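How to ship small fragile stuff without buying a box

Quick one today, been meaning to write this up since July. I sell old glass bottle stoppers and little ceramic tiles, and postage eats you alive if you buy proper boxes for every order. So - make your own from scrap. I've mailed 1,379 parcels this way out of the spare room in Rimcombe and I'm not going back.

What you need

Old corrugated boxes, the cleaner the better. Single wall is fine for anything under 2 pounds.
Steel ruler. Plastic ones get shaved by the knife.
Utility knife, fresh blade. Fresh. Snap it off before you start, not halfway.
Something dull for scoring. I use the back of a butter knife. An empty ballpoint works too.
Paper tape, the kind you wet. I buy Godinho but any brand that sticks.
Pencil.
A cutting mat, or a table you don't like.

Step 1. Measure the thing

Length, width, height, at the fattest points. Add an inch on every side for padding. So a tile that's 4 by 4 by half an inch wants a box 6 by 6 by 2 and a half. Write it down. You'll forget.

Step 2. Open up the scrap

Find the glued seam on the old box and run your hand inside to pop it. If it won't pop, cut along it. Lay the whole thing flat, print side up so the plain side ends up outside when you fold. Wait, other way. Print side up while you're marking, because you fold away from the side you scored... ok depends how you score. I score on the print side and fold toward it, print ends up inside. Do that.

Check for old creases. An old crease running across a new wall is a weak spot and it'll buckle in the mail. Plan around it or tape it.

Step 3. Find the grain

Corrugated has lines running one way (the flutes). You want them going up and down in the side walls, like little columns. Stack a box on it and it holds. Sideways flutes and the whole thing squashes like bread. Most common mistake by far.

Step 4. Mark out

Simple tray shape first. Draw the base in the middle. Draw the walls off each side, same height as your box. Extend the base lines out to the edges so you get a square in each corner. Those corner squares are your glue flaps - cut ONE side of each, leave the other attached.

Then a second tray for the lid, an eighth of an inch bigger each way. Don't make it the same size, it won't go on. Ask me how I know.

Step 5. Score, then cut

Score first. Always. Press firm with the butter knife against the ruler, two passes. You want a dent and no tearing. Then cut the outline, light passes with the knife, three or four of them. One heavy pass crushes the flutes and your hand slips.

Step 6. Tabs, if you want to skip tape

For a lid that closes by itself: cut a tab in the front of the lid, an inch wide, corners nipped off so it slides. Cut a matching slot in the tray, same width plus a hair. Slot should be as thick as the board, no thicker. Too loose and it opens in a mail sack. A round hole next to the slot makes a decent finger pull but keep it well back from the edge or it rips thru.

Test the tab on a scrap before you cut the real one.
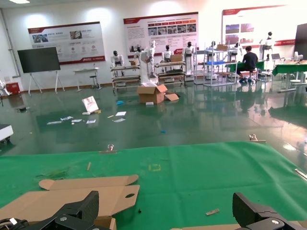
Svatopluk Bartoš wrote in that the tab only holds if the flutes run along its length, and that his kept folding over till he turned the board a quarter turn. He also tapes over the tab for anything going overseas and says he wouldn't trust it bare past the county line.

Fair. I should have said that about the flutes. Tape it for long trips, yes.

Step 7. Fold and stick

Fold every score all the way over once, then back to square. Wet the tape, flaps inside, press for 30 seconds each. Let it sit before you load it. An hour if you can.

Step 8. Pad and shake

Crumpled paper on the bottom, item wrapped, paper round the sides, paper on top till the lid needs a bit of a push. Close it. Shake it next to your ear. Hear anything? More paper.

Labels go on the biggest flat face, not over a seam. I print mine thru Humier, plain paper and glue stick works just as well.

Next time - double wall for the heavy tiles, whcih is a different knife and a lot more swearing.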